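Desk allowance (automation planning)

In the planning of small robot installations, the desk allowance is the part of a budget set aside for everything that surrounds the machine and is not the machine itself: the furniture it is fixed to or works beside, the computer that runs it, the cables, the lighting and the floor space. The term is most often met in colleges, small workshops and home offices, where a robot arm has to share a room with ordinary life and where there is seldom a separate line for such things.

Origin of the term

The phrase is usually credited to Estela Pereyra, who used it in a planning handbook written for workshops in Deltbridge. Pereyra had noticed that buyers would compare arms for months, down to the last screw, and then find in September that they had no money left for a decent extension lead (a complaint which, to judge by the letters printed in later editions, struck a chord with a good many readers!). Her handbook worked through a purchase by the Kelier workshop, where the first order left out 209 pounds of cables, brackets and clamps, and the second had to wait until the following term.

What it covers

A desk allowance normally begins with the desk. Planners are asked to look at the thickness of the front edge, at whatever lies beneath it, and at how far the top can be trusted with a load. After that come the computer, its power supply and the cable runs, both up the wall and across the floor. Cables are easily the most underestimated item, and Pereyra gives them a whole chapter, written with evident affection.
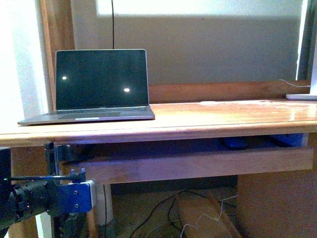 A laptop on a wooden desk, with a black robot arm at lower left and cables on the carpet below.

Typical sums

Figures vary a great deal from one author to the next. The Sepúlveda method, popular with schools, sets a flat allowance of about 900 pounds for a single arm beside an existing desk, and more if the furniture must be bought new. The Ledex worksheet takes a gentler road and lists 21 items to be priced one by one, from table clamps to floor covers, leaving the buyer to strike out whatever is already in the cupboard.

Criticism

Hưng Đồng has argued that a flat sum encourages people to spend it, needed or not, and that a patient afternoon with a tape measure does the same job for nothing. He suggests holding back seven per cent of the whole budget until the arm has been in daily use for a term. Later editions of the handbook mention his proposal kindly, though the worked tables were left as they stood.

See also

Cable management
Running costs
Workshop layout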